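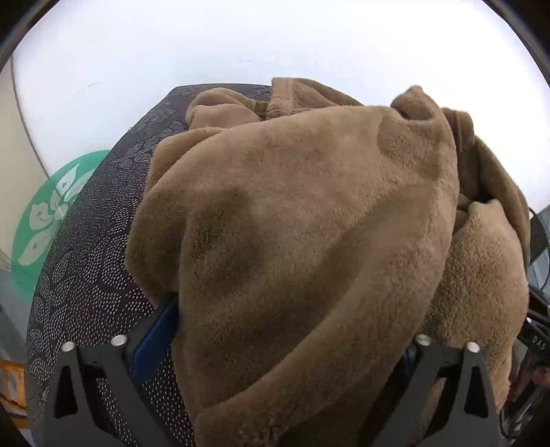
Group price for the night walk at Furnmont, is there still one?

Posted by Noemi Mbeki in Tickets and Days Out

Hello all. I want to take my family and two friends of my daughter to the lantern night walk at Furnmont. Last year my neighbour bought a family ticket with a code and paid much less than the price at the gate. Now I look on the website and I see only single tickets and something called "flex entry", which is more expensive and I do not understand what I get for it.

We are 4 children and two adults. The youngest is six and she is easily frightened, so I also want to know if the walk is too scary before 7 pm. I have read that the actors are told to be gentle in the early hours, but this was in a comment from an old season and I am not sure it is still true.

I have a Swai card from my work with 2000 points on it. Can these points be used for tickets, or only for the food stalls? Thank you in advance for any help.
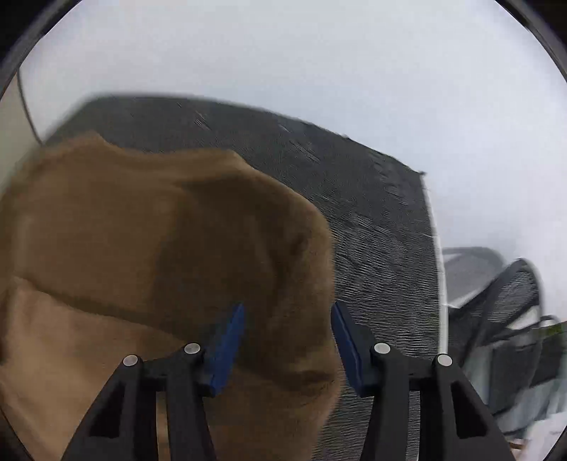 2 answers

Marlina Simanjuntak

Hello Noemi. I went with my sister and her children on the opening Saturday, so I can tell you how it was for us.

The family ticket is gone, but there is a group price and it is a little hidden. You have to put all the tickets in the basket first. When there are six or more, a line appears under the total with the words "group rate", and you must tick the box yourself. If you do not tick it, you pay the full price. My sister missed this and had to write to the office to get the difference back. They answered her after three days and were very polite.

Flex entry means only that you can arrive at any time in the evening. With the normal ticket you choose a half hour, and if you are late they may ask you to wait. For a family with a six-year-old I would not pay for it. Choose the first time of the evening and come early, as the car park fills up quickly and the walk from the second field is long and muddy. Please take boots and a torch.

About the frightening parts: at the first entry time the actors stayed behind the ropes and waved to the small children. There is one tunnel with loud noises and smoke. My nephew, who is seven, did not want to go in, and a lady in a yellow vest showed us the path around it. You can ask for this at any time. After 8 pm it is quite different and I would not bring a small child.

With the Swai points I cannot help, I do not have this card.

Faith Barasa

swai points work for tickets but you need 4000 for one adult, so 2000 is no use there. for food its fine, hot chocolate and the sausage stand take them, the doughnut van doesnt. also check Hillow, they had a code in april for early booking, maybe its finished now

Comments

Noemi Mbeki: Thank you both very much. I found the box for the group rate, it was exactly where Marlina wrote. I have booked the first entry time. The Hillow code did not work for me, it says expired. I will keep the points for the hot chocolate.

Marlina Simanjuntak: I am glad. One more thing I forgot, the tickets must be shown one by one at the gate, so it is easier if you print them. My phone had no signal in the field.

Faith Barasa: yes print them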